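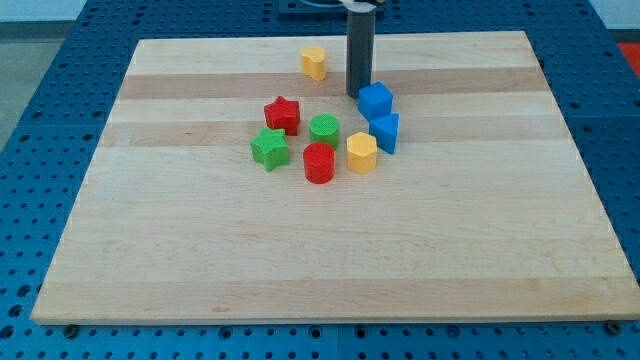
Wegbeschreibungen gehören in die Hand derer, die den Weg pflegen

Ein Meinungsbeitrag, 5. Juni 2020

Wer heute eine Wanderung plant, öffnet in der Regel eine Kartenanwendung, filtert nach Länge und Höhenmetern und lädt eine Spur herunter. Die Spur stammt meist von jemandem, der die Strecke einmal gegangen ist. Über den Zustand des Weges sagt sie nichts aus. Sie belegt lediglich, dass ein Gerät an einem bestimmten Tag eine Folge von Punkten aufgezeichnet hat.

Ich halte diese Praxis für einen Konstruktionsfehler. Das Argument der Anbieter lautet, die Menge gleiche die Schwächen der einzelnen Aufzeichnung aus. Für stark begangene Strecken trifft das zu. Liegen für einen Abschnitt 300 Spuren vor, lässt sich daraus eine Mittellinie berechnen, die besser ist als jede einzelne Messung. Auf Nebenwegen liegen oft nur zwei oder drei Spuren vor, und dort versagt das Verfahren. Gerade dort wird die Information aber gebraucht, denn auf dem Hauptweg stehen ohnehin Schilder.

Ein Beispiel ist der Höhenweg oberhalb von Skjelbred. Der mittlere Teil wurde im Dezember nach einem Hangrutsch verlegt; die neue Trasse führt bis auf 727 Meter und damit deutlich höher als die alte. In der Anwendung Vider, die ich seit drei Jahren benutze, war im Mai noch die alte Linie eingetragen, samt einer Bewertung von 4,6 Sternen. Die Bewertungen bezogen sich sämtlich auf einen Weg, den es nicht mehr gibt. Eine Meldung über das Formular wurde automatisch bestätigt und blieb sonst ohne Folge.

Technisch wäre das Problem lösbar. Jeder Abschnitt benötigt drei zusätzliche Attribute: das Datum der letzten Begehung durch eine zuständige Stelle, deren Bezeichnung und eine Gültigkeitsdauer. Läuft die Gültigkeit ab, wird der Abschnitt gestrichelt dargestellt und bei der Routenberechnung abgewertet. Die Wegewarte führen diese Angaben vielfach bereits, allerdings in Tabellen, die den Anbietern nicht vorliegen. Im Gebiet Skukwood umfasst eine solche Tabelle mehr als 1.000 Einträge, von der Trittstufe bis zum Weidegatter. Es fehlt eine Schnittstelle, und es fehlt auf beiden Seiten die Bereitschaft, für deren Betrieb zu zahlen.

Gegen den Vorschlag wird eingewandt, er mache aus einem offenen System ein geschlossenes. Der Einwand ist ernst zu nehmen. Viele gute Routen sind entstanden, weil Ortskundige sie ohne Auftrag eingetragen haben, und das soll möglich bleiben. Eine Kennzeichnung der Herkunft verbietet niemandem einen Beitrag. Sie erlaubt es dem Nutzer, zwischen einer geprüften Trasse und einer privaten Aufzeichnung zu unterscheiden – derzeit sehen beide auf dem Bildschirm gleich aus.

Schwerer wiegt die Frage der Haftung. Eine Stelle, die einen Abschnitt als begangen meldet, fürchtet, für dessen Zustand einstehen zu müssen. In Skamamcombe wurde ein Versuch aus diesem Grund nach einer Saison beendet, obwohl die Daten vollständig vorlagen. Ich würde deshalb auf jede Zusage verzichten und nur den Zeitpunkt der Begehung veröffentlichen. Ein Datum ist eine Tatsache und keine Garantie. Ob daraus im Einzelfall dennoch Pflichten abgeleitet werden, müsste vor der Einführung juristisch geklärt werden.

Bis dahin bleibt die Papierkarte ein brauchbares Korrektiv. Sie trägt wenigstens einen Stand im Impressum. Die Anbieter könnten damit beginnen, neben jeder Route das Aufnahmedatum der zugrunde liegenden Spur anzuzeigen, und zwar in der Übersicht statt im dritten Untermenü. Die Angabe liegt in jeder hochgeladenen Datei vor, sofern das Gerät Zeitstempel schreibt.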